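Brurstead Workshop Group
Minutes of the cell maintenance meeting, August

Present: Joanne Inskip (chair), Jordan Lightfoot (minutes), day shift operators, stores, electrical.
Apologies: purchasing.
Meeting opened 2.10 pm in the upstairs room.

1. Minutes of the last meeting
Accepted with one correction. Item 4 should have said the left wrist cover was refitted, not replaced. The new cover is still on the shelf in stores.

2. Matters arising
The torque wrench has come back from calibration and is in the grey cabinet. The key to the cabinet is to stay on the hook by the cell door and is not to go home in anyone's pocket.
The spare teach pendant cable has been tested by electrical and is fine. The fault was in the pendant plug. Plug to be remade before the cable goes back into service.

3. Two-arm unit – current state
Jordan went through the log. The unit has run 1,110 hours since the arms were last re-zeroed. There were three stops in the past month. Two were the door switch on the cell and the third was a joint 5 over-temperature warning on the left arm, which cleared after the fan filter was changed. No further warning since then.
The Lykkegaard gripper on the right arm was stripped, cleaned and regreased. One finger had picked up play at the mounting face. The screws had been done up without threadlocker at the last service. They have now been refitted with it and marked with paint pen.
Joanne asked that paint marks be used on every gripper screw from now on, on both arms, so a loose one shows up at the morning check. Agreed.

4. Left hand and the drill task
The left hand is still on the drill grasp. In the simulator the hand holds the drill by the handle with the drill lying close to level, and the room model with the long stone-topped counter is the one being used for reach checks. Jordan has been running the approach there first and then copying the joint limits across to the real cell.

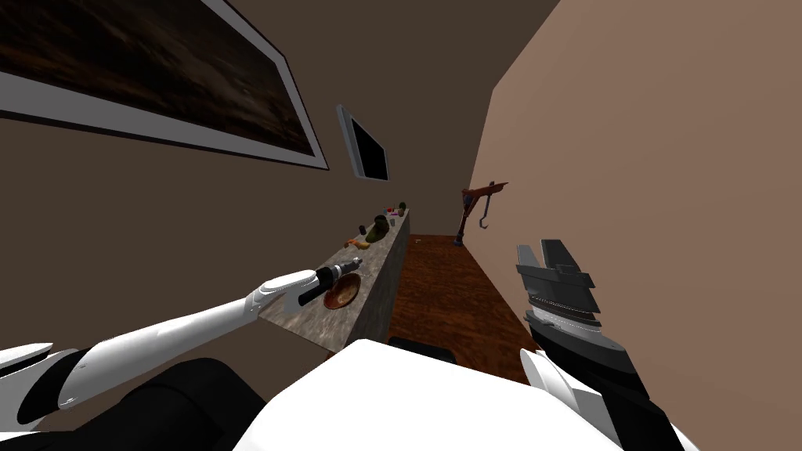 Does the left hand need to be re-zeroed every time the drill grasp is changed?
Only when a finger has been taken off or a tendon has been adjusted. A change to the grasp alone is a software change, and the finger zero carries over.

The question came from the day shift and the answer is to go on the laminated sheet, as it has been asked before. Jordan to add it under the heading "Left hand".
Finger tendon tension was checked with the gauge. The index finger was slack and was brought back to the figure in the Drosis manual. The other fingers were left alone. The thumb is a bit notchy when moved by hand with the power off. Electrical thinks it is the bearing. It will be watched for another month before anything is ordered.
There was some discussion about grip force on the drill handle. Operators would like it turned up. Joanne was not in favour while the thumb is in doubt, and the setting stays at 30 per cent until the bearing question is settled.

5. Simulator and real cell not matching
Jordan reported that the wrist on the real left arm stops short of where the simulator says it should at full reach. The difference was traced to the tool offset. The simulator file had the old adaptor plate in it and the cell has the thicker one. The file has been corrected and saved as version 136. Earlier versions are to be moved to the archive folder and not loaded.
Stores asked how anyone on the floor is meant to know which version is loaded. It shows on the pendant under the tool page. To be written on the whiteboard as well whenever it changes, with initials.
The reach check is to be run again with the corrected file, both arms, at slow speed. Day shift to do this with Jordan present.

6. Lubrication and covers
The white shell panels on both forearms were taken off and wiped out. A small amount of grease was found at the left elbow. The seal looks all right – the joint may have been overfilled last time. It was wiped clean and will be looked at again in two weeks. If there is fresh grease, the seal gets changed.
Two panel clips broke coming off. Operators are reminded to start at the elbow end and work towards the wrist. Pulling from the wrist end is what breaks them.
The grease gun for the arms now has a blue tag. The one without a tag is for the conveyor and must not be used on the arms. The two greases don't mix.

7. Door switch
Electrical has looked at the door switch after the two stops. The bracket had bent and the actuator was only just going home. The bracket has been straightened for now. A heavier one will be made up in the workshop. Until it is fitted, the door is to be closed by hand and not let swing shut.
Joanne reminded everyone that the switch is not to be bypassed for any reason, including for a quick look at the gripper. Lock out at the isolator, tag it, and try the start button before going in.

8. Parts
Fan filters: one box left, reorder now.
Panel clips: a bag to be ordered with the filters.
Thumb bearing: price wanted only. Zotlow has quoted $213 for the pair, freight extra. A second quote to be asked for.
Threadlocker: the bottle in stores is past its date. Bin it and replace it.
The old wrist encoder can be sent back for credit if the paperwork can be found. Stores will have a look.

9. Other business
The morning check sheet has run over the page and the bottom three lines are being missed. Jordan to bring it back to one side by taking out the conveyor items, which have their own sheet now.
Day shift asked if the cell lights could be left on during the lunch break. Agreed, provided the arms are parked and the isolator is off.
The backup of the controller was last done before the adaptor plate was changed. A new one is to be taken once the reach check has passed.

Actions
Jordan Lightfoot – laminated sheet, check sheet, archive old simulator files, new controller backup.
Joanne Inskip – second bearing quote, talk to purchasing about filters and clips.
Electrical – pendant plug, heavier door switch bracket.
Day shift – reach check on both arms, paint marks on all gripper screws, look at left elbow.
Stores – threadlocker, encoder paperwork.

Meeting closed 3.05 pm. Next meeting in September, same room.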